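Still annoyed, so I'm writing this down before I forget the order of it all.

The right arm froze at ten past two. No bang, no smell, it just stopped halfway through a sort and sat there with its joint brakes on, while the left one kept going as if it had the place to itself. I hit the stop button. Kgomotso heard me swear from the hallway and came in with her coffee, which I drank most of.

The log said "position error, joint 5" and then the same line 68 more times. Very helpful. We'd been sorting the little metal parts for the Ulmont people since lunch, and I was feeling pretty smug about how well it was going (that'll teach me).

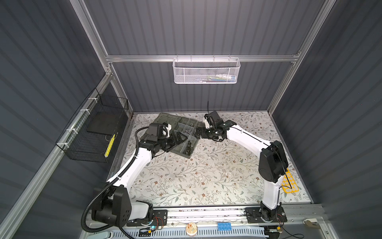
Both arms at the parts tray, afternoon session.

So the fault. Kgomotso thought encoder, I thought cable. I powered everything down, put my lockout tag on the switch and moved the joint by hand, slowly, and there was a stiff spot near the end of its travel. Off came the cover, and inside was a connector that had worked itself about a millimeter loose! One millimeter, and there goes my afternoon. I pushed it home, put a drop of lock compound on the screw and closed it up.

The part that bothers me more is the left arm. When one arm faults, the other is supposed to stop too. It's in the safety sheet, I signed the safety sheet. Kobe looked at the config over the phone and found the linked stop had been switched off in the last update — he thinks by accident, I think by someone in a hurry, and neither of us said who. It's back on now. I tripped it on purpose five times from each side and both arms stopped every time.
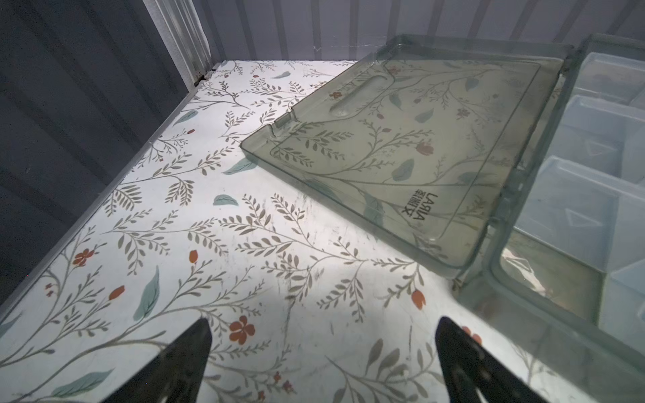 Then slow runs only, at a quarter speed, until close to six. No errors, but I don't trust it yet. A loose connector can behave itself for days. I wrote to Bok-nam at Beltix to ask if they've had others come loose like that, and I want the other joints opened up and checked before anyone goes back to full speed. Stijn won't like it, he promised Ulmont 200 sorted sets this month. Well, he can come and hold the flashlight.

Home late, ate cereal standing up. Must remember to buy Kgomotso a coffee.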